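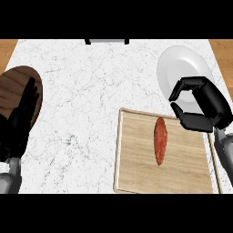
Eso lo hace mi sobrina de cuatro años, y sin tarjeta gráfica, murmuró una visitante en la segunda fila cuando la pantalla llevaba ya un buen rato encendida. La jornada de puertas abiertas de Ketbridge había empezado con media hora de retraso y el público, casi todo del sector de la hostelería, venía con ganas de ver metal.

Lo que vio fue sobre todo simulación. La empresa enseña su sistema de dos manos en una cocina generada por ordenador: encimera de mármol blanco, una tabla clara con algo rojizo y alargado que podría ser una salchicha, un plato vacío esperando detrás. El encargo consiste en llevar lo uno a lo otro. Según el folleto, el programa, bautizado Besari, ha repetido el ejercicio 500 veces con un 62 % de aciertos. Pregunté qué cuenta como acierto. Que la pieza acabe dentro del plato, me contestaron. ¿Y si se rompe? En el simulador no se rompe.

Ahí está el problema. Una salchicha de verdad resbala, se dobla, rueda — y la grasa se queda en los dedos. Los técnicos lo admiten con buen humor y hablan de «cerrar la brecha» con el mundo físico, expresión que oí cuatro veces antes del café. En enero prometían pruebas reales en Pernar, el comedor colectivo que se ofreció como banco de ensayos. Siguen pendientes.

Hubo también un rato de preguntas. El responsable de compras de la cadena Peñalver quiso saber el precio y le remitieron a una reunión posterior. Otro asistente preguntó por la limpieza de las articulaciones, que en una cocina profesional no es asunto menor, y la respuesta fue una funda todavía en diseño.

De las 34 sillas de la sala, al final de la mañana quedaban bastantes libres. A la salida repartían bocadillos, hechos a mano en el bar de enfrente.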